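Three hands for one arm

At a small workshop in Woliswood, a team is finding out which gripper deserves the place at the end of the wrist. The answer depends on what is lying in the bin.

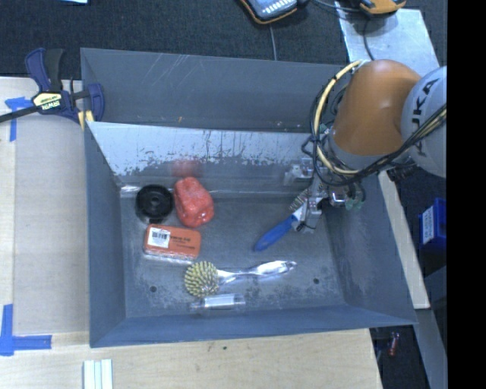

Loretta Kowalczyk had promised me that the morning would be boring. She is the test engineer at Doolan, a firm of six people who build picking stations for shops and small warehouses, and she said it with some pride. A boring morning, for her, is one where the arm goes down, takes a thing, lifts it, puts it back, and the numbers in the table grow by one line.

The question her team must answer is simple to say. Their customer, a household goods supplier called Plotano, wants one station which can empty mixed bins of returned articles. Doolan already has the arm, a KUKA, and is happy with it. What they do not have is a decision about the gripper. Three candidates are left from a longer list, and each of them will make 4,000 picks before December, when the contract says a choice must be on paper.

The first candidate is a metal gripper with mechanical fingers. The second is a suction cup on a long tube, bought from Tustitz. The third is a soft hand, also from Tustitz, with rubber fingers that fill with air and close slowly, like a sea animal.

"People see the soft one and they fall in love," Kowalczyk told me. "Then I show them a brush."

Brushes are a good test, as I learned. A dish brush with its bristles up gives almost nothing to a suction cup, which needs a smooth place to hold. The handle is smooth but narrow and often round, so the air gets in at the sides. With metal fingers the handle is the easy part, provided that the camera has understood where the handle is. If it is clear plastic, the camera often has not. It sees the floor of the bin through it and reports a brush head with nothing attached.

A transparent tube is worse still. The depth camera sends out its pattern of light, the light goes through or jumps away in some other direction, and what comes back is a hole in the map. Kowalczyk's colleagues have tried two cameras so far. The more expensive one finds the tube more often, but it needs longer for each picture, and on a bare metal floor it also finds things that do not exist. A red pepper standing near a wall can have a twin inside the wall. For some weeks the arm went now and then to fetch the twin.

I asked why they do not line the bin with something dull. She had expected the question. Plotano uses metal bins in its own building, old ones with scratches, and a gripper that wins on a nice grey cloth has won nothing. So the station at Doolan has a worn metal bin as well, clamped to the table so that it cannot walk away when a finger pushes against the wall. Blue tape on the table is there for the same reason of honesty: after every change of gripper, things must return to their old places.

The change itself takes 20 minutes when it goes well. The mechanical part is quick. Most of the time goes to the cables, which have to be long enough for every turn of the wrist and short enough not to hang into the bin. Kowalczyk has strong opinions about cables. In her experience more tests are spoiled by a wire that catches than by any error in the software, and a supplier's brochure never shows the wire.

And the results? The team let me look at the table for the first half of the picks, on the condition that I would not print the figures. I can say that no candidate leads everywhere. Suction is the fastest, and with flat packages it is hardly worth discussing the others, although a barcode label with a lifted corner can spoil the seal. The soft hand is the best for round and delicate articles, and the slowest for everything. The metal fingers are somewhere in the middle on most lines, and clearly in front for long, thin objects. They have one bad habit, near the walls. The walls of the bin lean inwards towards the floor, and a finger that comes down beside an object in the corner meets the slope before it meets the object.

For this the programmers have written a small trick. The arm first pushes the object some centimetres towards the middle, takes a new picture, and only then tries to grip. It costs time, and it looks a little comical – like a person who moves the peas around the plate. But it saved many picks that were counted before as lost.

There is also a fourth possibility, which is not in the contract: a tool changer, so that the arm can put one hand away and take another. The sales people at Tustitz like this idea very much. Kowalczyk is more careful. Every change costs seconds, and every connector is one more place where air or current can escape. She would accept it only if the returned goods could be sorted a little before they arrive, and Plotano has said that its staff have no time for that.

When I left at four in the afternoon the metal fingers were still working. Their last block of picks was planned for that evening, and the suction cup was waiting on a shelf with its new, longer cable.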